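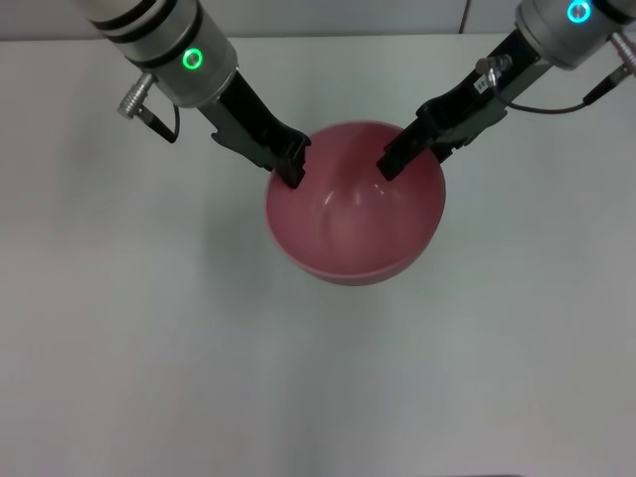
Figure 4. A pink plastic bowl of the general-purpose kind, empty, on a white tabletop.

4. What people call the bowl

4.1 A word that wasn't on my list

When I drew up the questionnaire I put in 93 kitchen objects, and I'm a bit embarrassed to say that I gave the plain plastic bowl (Figure 4) almost no thought. I had it down as filler. My hopes were all pinned on the things people pass down through a family with a story attached, like the jam pan and the good teapot, and I figured everybody would look at the bowl, say "bowl", and move along to the next page. So much for that! The bowl got more different names than anything else in the book, and I ended up with an entire section on it, this one.

The names fall into a few rough heaps. There are names for size (the big bowl, the middle one, the wee bowl). There are colour names, and I come back to those in 4.3 since they caused no end of trouble. Then there are names for a job, and this is where it gets lively. The salad bowl, the popcorn bowl, the bread bowl, the sick bowl. I had been told to expect the sick bowl by Efa Gwilliam, who had done some interviewing in Drultus before I got there, but I hadn't expected people to be so cheerful about it. One woman told me hers was the sick bowl, the trifle bowl and the bowl for soaking feet, and that which name it got depended on who was asking.

And finally there are names for people. Auntie's bowl, Dad's bowl, "the Parsons" (a neighbour had brought coleslaw over in it and moved away before it could go back). I love these. They're also a nuisance to code, as you'll see.

4.2 How we got the answers

The 485 households in the survey are split between Drultus and the smaller places along the Yeh road. We visited 239 of them in person and the rest filled in the booklet by mail. I did the Drultus visits and Rhodri Parry did the Yeh ones, which was hard on his car.

For the visits we used the same opening every time. We asked the person to think of the last meal they had made for more people than live in the house, and then to tell us what they got down from the cupboard to make it. We didn't say "bowl" until they did. In my pilot visits back in May I had simply shown people things and asked what they called them, and I got very polite, shop-label answers, the sort you'd give a stranger with a clipboard. When you ask about a meal you get "so I went looking for the Parsons", and that's the stuff I was after.

The mail booklet couldn't do this as well. It had the same question with ruled lines under it, and people used the lines in all sorts of ways. Quite a few wrote out the recipe. I have kept these (there's a rhubarb one I have made twice) but they don't come into the analysis except where a container is named.

We ended up with 2,000 usable namings once the repeats from the same household were taken out. By a repeat I mean the same name for the same thing. If a person had two names for one bowl, we kept both, and if two people in a house had a different name each and argued about it on the recording, we kept both and sometimes the argument too.

4.3 The colour problem

Colour names ought to be the easy ones. Somebody says "the pink bowl", you write down "pink bowl", you're done. The trouble is that people in the same house don't agree on the colour, and it hardly ever seems to matter to them. A bowl in a dusty, salmony sort of shade can be "the pink one" to one person and "the orange one" to the next, and both of them will go to the right shelf.

In one house in Drultus it went further. The family had a bowl they called the yellow bowl, and it was green. The yellow one had cracked years ago, and the green one took over its spot in the cupboard, its jobs, and its name. The youngest had grown up with this and only noticed when I asked. After that I started asking everyone whether a colour name was still true, and wished I'd been doing it from the start. For the early visits I have no way of knowing, and for the mail booklets I never will.

Lleucu Pritchard read a draft of this section and thought I should treat names like the green yellow bowl as a type of personal name, the way you might have a tall friend called Shorty. I went back and forth on it. In the end I left them under colour and marked them with an asterisk in the tables, mostly so that a reader who agrees with Lleucu can pull them out again without too much bother.

4.4 Names for a job, and when they stick

You'd think a job name would last only as long as the job. Some do. The popcorn bowl stopped being the popcorn bowl in one house when they started buying the bagged kind, and it went back to being "that bowl". But plenty of them carry on long after. I met several bread bowls in homes where no one had baked bread in years, and a baby's bowl whose baby had a mortgage.

My guess (and it's a guess, I don't have the numbers to do more) is that a name sticks when somebody outside the kitchen has to use it. If the cook is the only one who fetches the bowl, it doesn't need a name at all. If the cook has to shout down the hall for it, it does, and whatever gets shouted first tends to be what gets shouted for the next twenty years. The people I interviewed who lived alone had fewer names across the board, and two of them told me the names they did use came from the house they grew up in. One still said "the big bowl" though it was the only bowl she owned.

The Yeh road households had more job names than the Drultus ones. Rhodri puts this down to community suppers, where everything has to be sorted out and sent home again at the end of the night. I think he's probably right, although he did all the visits out there and I did all the ones in town, so some of the gap could be him and me. He's much better than I am at getting people to talk about suppers. We ought to have swapped halfway through and we didn't.

4.5 Comparison with the older material

The only earlier collection I could set mine beside is Mali Skyrme's household word list for Vimon, made on handwritten cards. It's a wonderful thing to spend an afternoon with. Her cards have basins and crocks all over them and very few bowls, and "basin" carries a lot of the work that "bowl" does in my booklets. A pudding basin still turns up in mine, but mainly from older speakers, and one of them apologized for it.

I'd be careful about reading too much into this. Mali's cards don't say what the things were made of, and a lot of what she called a basin would have been pottery. It could be that the word went out with the material. It could just as easily be that Vimon always said basin and Drultus never did. Meirion Rosser, who knows the Vimon district far better than I do, remembers both words from his grandmother's kitchen and says the basin was the one you weren't allowed to touch.

I have listed every bowl name in Appendix C, spelled the way people spelled it in the booklets. For the recorded visits the spelling is mine, apart from "the glugger", which its owner made me write down in front of her and then checked. The next section goes on to lids, where there were far fewer names and a good many more complaints.

Related papers
Skyrme: Basins and crocks in the Vimon word cards
Parry: Who brought the squares? Talk at community suppers on the Yeh road
Gwilliam: Asking about cupboards in Drultus
Pritchard: Nicknames that stopped being true

Reltidus Papers in Everyday Language | Contact the editors | Copyright remains with the authors | Back to top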